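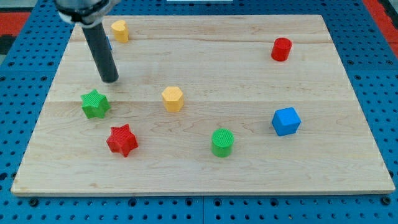
Hindsight relabelling is the trick I wish I'd picked up before I spent most of May collecting pushing data the slow way. The idea is simple enough: you let somebody drive the arm about without a script, pushing things wherever they fancy, and you work out afterwards what instruction would have matched each bit of it. I'm doing this with language-conditioned pushing, so the blocks need names a person would naturally say, and a colour plus a shape does the job nicely. "Push the green star towards the red star" can only mean one thing on this board, whereas plain "push the star" is hopeless, and you'll want to keep that in mind when you get to step 3.

I'll assume you've got an arm that you can teleoperate and a camera that stays put. My code lives in a little package called Nimri, but nothing in these steps depends on it.

## 1. Record long, boring sessions

Forget about resetting between tasks. Start recording, pick up the controller and just play for ten minutes or so. Nizar does our best sessions because he gets bored easily and keeps changing his mind halfway through a push, and those changes of mind are gold later on (I tend to line everything up neatly, so my data all looks the same!).

Save three things at every tick:

- the camera frame
- the position of the rod tip in board coordinates
- the command you sent, with its own timestamp

Please don't skip the separate timestamp. I did, and my commands ended up a few frames behind the pictures for a whole Sunday's worth of driving. I had to bin the lot.

## 2. Cut it into windows

I tried clever cutting first, splitting wherever the rod changed direction, and it was a pain. Now I take windows of random length, 4 seconds at the short end, and let them overlap. Any window where no block moves more than a few millimetres gets thrown out, apart from a small handful I keep for "move the arm to..." instructions.

My first proper batch came to 1490 windows after filtering. It's not a huge dataset, but it was enough to see the method working.

## 3. Write the labels afterwards

Play each window to a person and ask them one thing: what would you have said to the arm to get this? Let them type whatever they like. Hussam and I wrote ours in a plain text box, and we write very differently. He says "nudge the cube left a bit" and I say "move the blue cube slightly to the left". Keep both styles. You want the policy to cope with either of us.

A few house rules that saved us arguments:

- Name the colour and the shape if there's any chance of a mix-up.
- Describe where the block ended up, even if you reckon the driver was aiming somewhere else.
- If you need to watch it three times to find a label, mark it as junk and move on.
- Left and right are always from the camera's side. We had a whole afternoon of mirrored labels before we agreed on that one.

The second rule feels odd at first. You'll watch someone miss the hexagon completely and shove a cylinder into the corner, and your label has to be "push the cylinder into the corner". Fine! As a demonstration of that instruction it's perfectly good.

## 4. Train something small

Start with plain behaviour cloning. Mine takes the image and the sentence, and predicts a small sideways step for the rod tip at a fixed height. I used a frozen text encoder and only trained the vision part and the bit that joins the two together. If your loss drops beautifully and the arm then just hovers, check how many of your windows begin with the rod sitting still. Mine had loads, and trimming those starts fixed most of it.

## 5. Test it without fooling yourself

Write your 100 test instructions before you look at any rollouts, and put them in a file you don't touch. Shuffle the blocks by hand between runs. Decide what counts as a success too (mine is "block within a cube's width of the target when time runs out").

With the relabelled data, 71 of mine came off. The same network trained on my old scripted pushes managed 38, and it was especially poor at anything phrased the way Hussam talks.

Stars are still the weak spot. The rod slips into the notch between two points and the block spins when you wanted it to slide. I'm collecting more star pushes this week, aiming for 2000 windows in total, and I'll put the new numbers at the bottom of this page when they're in.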